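About Clekik

Clekik makes small fabric tents for indoor use. Most are bought by nurseries, infant schools and libraries as quiet corners, and a smaller number go to households. The workshop is in the village of Anorton, on the ground floor of a former seed store. The date stone over the loading door reads 1769. Cutting, sewing and packing are carried out there by a staff of 11.

What we make

The range consists of three models. All use the same arrangement: a sewn cloth cover held up by two flexible poles that cross at the top. The cover is not stretched over the poles. It hangs from them by sleeves, and the tension is set by how far each pole is pushed through. No tools are needed for assembly.

The Jatano is the smallest model and accounts for most of our orders. It was drawn up for rooms where floor area is limited and the tent has to stand close to a wall.

Materials

Covers are cut from plain woven cotton canvas, bought undyed or in a small number of muted colours. Each roll is checked for weaving faults and pre-shrunk before cutting. Poles are supplied to us in cut lengths by Zieliński, who also make the end caps. We do not buy printed cloth and do not offer printing.

Sleeves are cut on the straight grain and sewn with 2 rows of stitching at the points of highest load. Their width varies with position. A wide sleeve lets the pole be fed in easily, while a flatter one holds it in line. Between sleeves the pole is left exposed, so that it can be inspected for splits without taking the cover off.
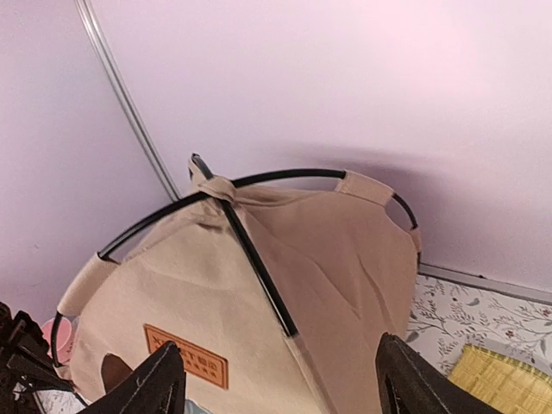
Cloth cover on crossed poles, standing against a wall.

Some creasing is normal in canvas that has been folded for delivery. It can be reduced with a warm iron on the reverse side before the poles are fitted. Folds running out from the peak are a result of the cut and will remain.

Repairs and spare parts

Covers, poles and end caps are sold separately for all current models. Covers with torn sleeves can be returned to Anorton for repair, and the usual turnaround is 3 weeks. Please remove the poles before posting. Poles are not repaired and should be replaced in pairs.

Schools and trade

Schools and libraries may order on account. Cloth samples are sent free of charge on request, with a care sheet. The workshop closes for stocktaking in January, and orders received during that month are cut in the order in which they arrive.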